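Notebook, November, 2:40 p.m.
Folding table, heavy garments

Picking up where I left off this morning with the pants. Shirts and towels have their own pages further back, and I had gotten rather comfortable with those, so I was due for something stubborn. The camouflage pair from the Meltberg bag is item 1025 on the clothing list, and I have been putting it off since we moved into the Hawthorne room. I left the tile-print tablecloth on. It's cheerful, I'm fond of it, and I didn't feel like ironing the plain one again -- which may turn out to be a mistake, as noted further down.
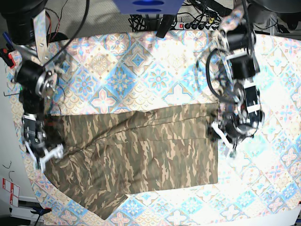

GARMENT 1025 -- PANTS, CAMOUFLAGE

Laid lengthwise, left to right, legs as flat as they would go. The few shallow creases across the upper part I decided to live with. I used to fuss over every wrinkle before starting, and it ate up whole afternoons, and the folded pile looked the same either way. What I do care about is the seam. If the seam wanders, the two legs come out uneven and the whole thing has a sort of limp to it when you stack it.

The other trouble is the print. With all those blotches of olive and brown and tan, it is surprisingly hard to find an edge by eye, and a fold line disappears the moment you look away. I find I go by the outline against the cloth, so the pale diamonds help more than they hurt, at least away from the window side, where the sun bleaches everything nearly white. Corners are the best place to start. A corner you can trust, even on a busy fabric.
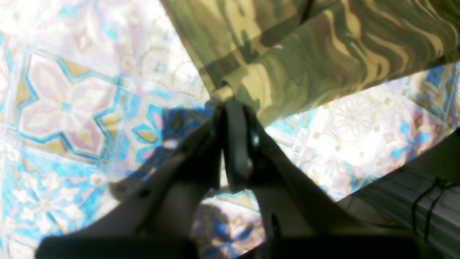
Dernura left a note in the margin of the shared copy saying the corner is fine for a first hold but the waistband is better for anything this heavy, and would I please try both before I write it up as a rule. Fair enough. I'd also like to try the order they use at Sikuvbridge, legs together first and then thirds, which I have only ever done with pajamas.

So, for next time: waistband hold, then corner hold, same pair, same table. Pull the blind halfway before starting. Check the clothing list too, it jumps from 2000 to 3147 and I can't remember whether we skipped those numbers on purpose when the winter coats came in.
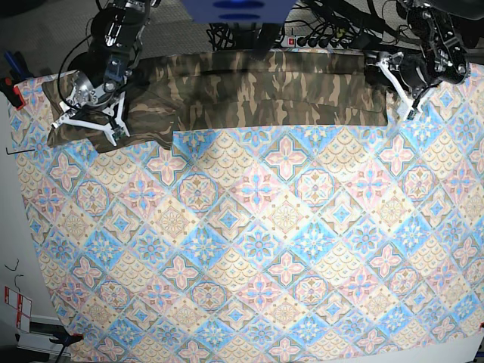 Item 1025, stretched across the table, left end bunched.

The plain tablecloth is in the bottom drawer, unironed. Two more pairs of pants in the bag, both dark, so I may want the tile print for those as well.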